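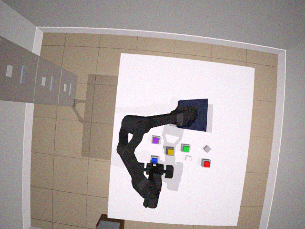
White table, tiled floor

sigita_j
Posted 9/10/26
Has anyone here sealed their own grout? We had beige tiles put down in the kitchen and I've already dropped a beetroot on them. The fitter (Daithí, lovely man, never answers his phone) said leave it. My sister Jurgita says seal it before I so much as boil an egg.

justinas_v
Your sister's right. I left mine and the bit by the cooker went the colour of tea. Wouldn't budge, not even with bicarb and an old toothbrush.

Petersen
Depends on the grout though. If it's epoxy you'd be wasting your money, sealer just sits on top and goes smeary. Find the bag before you buy anything.

sigita_j
Bag's gone to the tip! It's a bit gritty if that helps?

Petersen
Gritty sounds like the cement sort. Seal away.

austra_u
I'm going to disagree with everyone. Did our hall in November, two coats, on my knees with a tiny brush, and I can't see any difference between that and the utility room which I never touched. Mop it and get on with your life.

justinas_v
Does your utility room get curry on it, Austra?

austra_u
It gets two dogs on it.
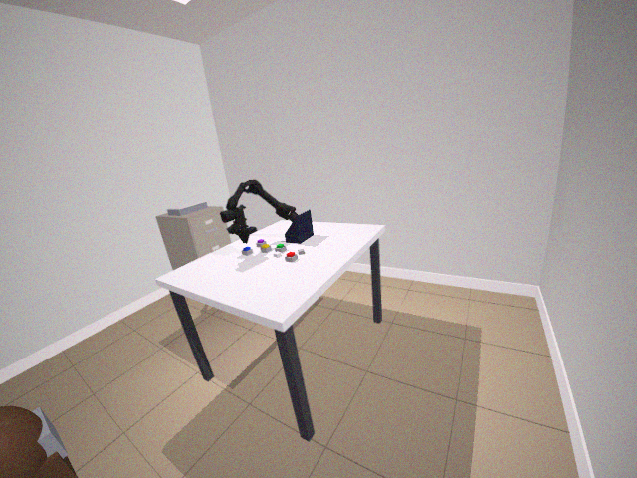 nasodach
How long should I wait after grouting before putting sealer on?

Petersen
Go by what it says on the tub, but I left mine a good few days with the window open - it needs to be dry all the way down.

sigita_j
Right, I've ordered a bottle. Doing the cooker end first and the beetroot patch can stay as it is. Austra, I'll report back and you can say I told you so.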